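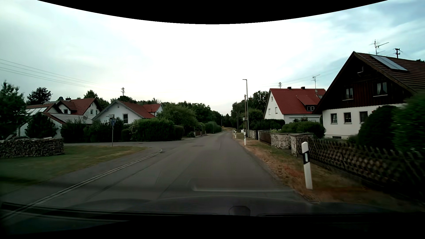
Coming up on the side road, village end of the run

gutterball: Month three with the Skiltov route software on our survey cars and I'm loving it! It plans the streets and flags worn asphalt by itself -- I used to fill in 1,160 line entries a month by hand. Now I just drive and check the flags.

Mitiku Worku: Good for you, but our depot lost the evening desk shift over it. Those were decent hours.

gutterball: Fair, ours got retrained as checkers. Way more interesting than typing, in my view.
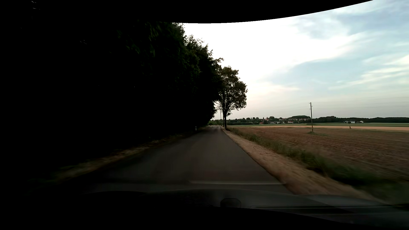

Country stretch, trees one side and ploughed field the other

ruralroute3: Does it cope with shade like that? Ours flags shadows as patching.

gutterball: Some, yeah. I reject about 3 a day -- still miles ahead of the clipboard!

Mitiku Worku: Ask who gets the blame when you miss one.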